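El robot que iba a ordenar la casa

Llevo años oyendo que el próximo modelo ya recoge la mesa. Me lo dijeron en una feria de Barcelona, me lo repitió por teléfono un jefe de prensa con prisa y me lo volvió a decir en noviembre un folleto de Brevum, en papel satinado, con una familia sonriente y ni un calcetín en el suelo. En mi casa la mesa la sigo recogiendo yo.

Para este reportaje pedí a tres empresas que me dejaran ver una tarea doméstica completa, sin cortes y sin nadie al mando detrás de una cortina. Una no contestó. Otra me mandó un vídeo acelerado. La tercera, Wunen, me abrió la puerta y me dejó quedarme una mañana entera, cosa que le agradezco aunque lo que sigue no le vaya a gustar del todo.

La prueba era doblar toallas. Toallas iguales, del mismo tamaño, colocadas de una en una sobre una mesa despejada. El brazo tardó unos 70 segundos con la primera y bastante más con la segunda, que había caído con una esquina metida hacia dentro. Con la tercera se quedó parado. Gopinath Rajan, el ingeniero que me acompañaba, la estiró con la mano y pulsó reanudar. Le pregunté si ese gesto entraba en la estadística. «Depende de quién haga la estadística», respondió, y me pareció la frase más sensata de la mañana.

En las fábricas la cosa va mejor, pero menos de lo que se cuenta. En Poojary, un taller de piezas para electrodomésticos, las máquinas atornillan y paletizan sin quejarse porque la pieza llega siempre igual. El problema empieza en el almacén pequeño, donde se devuelven a la estantería los manuales, las carpetas y las cajas abiertas. Lo intentaron automatizar durante un año con un sistema llamado Tunda. Senthil Pai, responsable de planta, me enseñó el presupuesto de adaptación: 40 referencias distintas, cada una con su bandeja, su etiqueta y su hueco fijo. «Para que el robot ordenara, antes teníamos que ordenar nosotros», me dijo. Hoy lo hace una persona al final del turno.

Los fabricantes responden que todo es cuestión de datos. Si una máquina ve a suficiente gente meter un libro en un estante, aprenderá a meterlo. Puede ser. De ahí que ahora se grabe a personas haciendo recados minúsculos con una pinza en cada mano, con marcadores impresos encima para saber dónde está la pinza en cada momento. He probado unas y confieso que me sentí torpe como un crío con manoplas. También me hizo pensar en cuánto hacemos con las yemas de los dedos: notar que la tapa roza, que el lomo se engancha, que hay que girar un poco la muñeca. Nada de eso lo llevaba mi pinza.

Wunen habla de 420 horas grabadas y de un acierto cercano al 100 por cien en la tarea de la estantería. Pedí ver el porcentaje en un mueble que el sistema no conociera. No lo tenían. Pedí verlo con otra luz y con trastos por medio, como en cualquier casa, y tampoco. Rajan admitió que él no lo compraría todavía para la suya, donde hay dos niños y un perro.

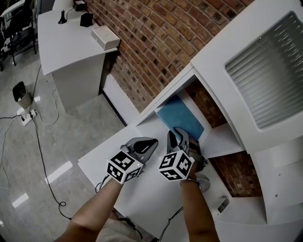 Le pregunté entonces qué tarea le dejaría hacer sin vigilancia, con los niños en el colegio y el perro encerrado. Estuvo pensándolo un buen rato. Aspirar el pasillo, dijo, siempre que alguien haya quitado antes las zapatillas.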